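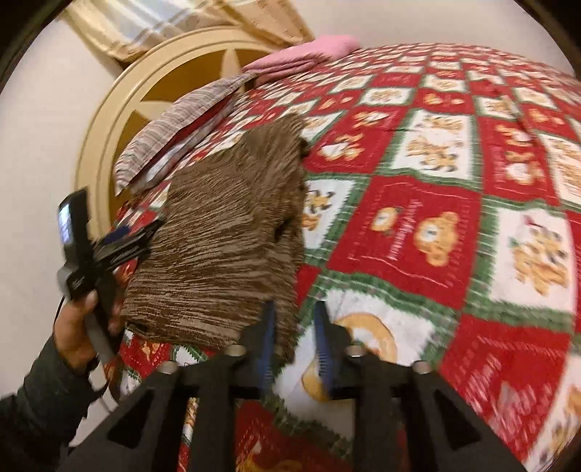

Washing wool jumpers in a front loader: yes, no, or you're a monster

Laundry and Linen board, Page 1 of 1

brownsheep_betty
Posted Tuesday, November 27, 2018

Righto, settle something for my household. I have a brown marled jumper, dark brown and a sort of taupe, and I love it more than is decent. The label says hand wash. The label has also said this to every previous version of me, and every previous version has stood at the laundry trough in winter with blue fingers, squeezing cold brown water out of something that weighs as much as a labrador.

The new washing machine has a wool cycle. The other adult in this house says that is what it's for. I say the wool cycle is a button the manufacturer put there to see who'd fall for it. Who's right?

Please don't suggest dry cleaning. The place at Novwood shops wanted more than I paid for the jumper.

dampcollar
Wool cycle, cold, wool wash, low spin. Been doing it for years with everything short of my suit. Hand washing is mostly folklore handed down by people who didn't have a wool cycle.

grevillea_st
Folklore, is it. I put a cardigan through a wool cycle in 2011 and it came out fitting the cat. The cat didn't want it either.

dampcollar
What temperature?

grevillea_st
I don't see that it matters.

dampcollar
What temperature, grevillea.

grevillea_st
It may have been on warm.

ottoman_umpire
There it is.

For what it's worth, Betty, temperature is only part of it. Wool felts from agitation plus a change in temperature plus soap that's too alkaline. You can wash wool fairly warm if you leave it alone, and you can ruin it in cold water if you go at it like you're kneading bread. My grandmother managed to shrink things by hand with no machine in the building. Strong woman.

The thing to check is your spin speed. Some wool cycles default to something sensible and some don't. Ours lets you pick and I never go over 600.

brownsheep_betty
The manual for mine (it's a Brulimell, came with the house) says the wool cycle is "gentle as a cradle". It does not give a number. I've read that manual front to back and the only numbers in it are the page numbers and the helpline.

pegs_not_clips
I've got a Brulimell! Fine machine, terrible manual. Hold the spin button down for 4 seconds after you've picked the cycle and it shows you the speed. No idea why they hid it. Mine was set to 90 minutes and a spin you could hear from the street, so I changed both and I've had no trouble with knits after that.

brownsheep_betty
I have just gone and held the button down. It's showing 2,000.

ottoman_umpire
Do not put the jumper in at 2,000.

dampcollar
Seconding. That's a fair bit over what I had in mind when I said low spin.

grevillea_st
Sorry, could everyone please scroll up and read who was called a folklorist.

pegs_not_clips
Tap it again, it steps down. Should go all the way to no spin if you keep at it.

brownsheep_betty
Got it down to 400. Feel like I've defused something.

Next question, drying. I've always hung it over the clothes horse but it's got a bit long in the body and the hem has gone wandering.

ottoman_umpire
That'll be the hanging. Wet wool is heavy and it will follow gravity wherever it's pointed. Roll it up in a towel, kneel on the towel, unroll, then lay it flat on a dry one and nudge it back into shape. Out of the sun. Turn it over the next day.

dampcollar
Disagree slightly. Over a horse is fine if you spread the weight over several bars. I haven't got a spare flat surface for two days, I've got children.

ottoman_umpire
On top of the horse, not over it. Towel across the top, jumper on the towel.

dampcollar
That's annoyingly good.

lint_eastwood
Coming in to defend hand washing, seeing as it's only got grevillea on its side and she's compromised. A bucket takes ten minutes. You don't need to decode a hidden menu. You can see what's going on. I use a capful of Plotorgate wool wash, soak, press, rinse, done.

dampcollar
Ten minutes of washing and then a day of it dripping in the bath because you can't spin it.

lint_eastwood
I put it in the machine for the spin.

dampcollar
So you use the machine.

lint_eastwood
For the spin.

pegs_not_clips
Storage while we're here? Mine live folded in a drawer with cedar blocks and I still got moths in January.

ottoman_umpire
Cedar's mostly a nice smell once it's a few months old. Wash before you put things away, zip bags, and freeze anything suspicious for a few days. Never on a hanger, unless you'd like pointy shoulders.

grevillea_st
I freeze mine. There's a vest under the peas right now.

brownsheep_betty
Update. Cold, 400 spin, towel on top of the horse. Two days later it's dry, it's the same size, and the hem is nearly level if I stand a certain way. The other adult is being unbearable about it.

grevillea_st
Wash it five more times and then tell me.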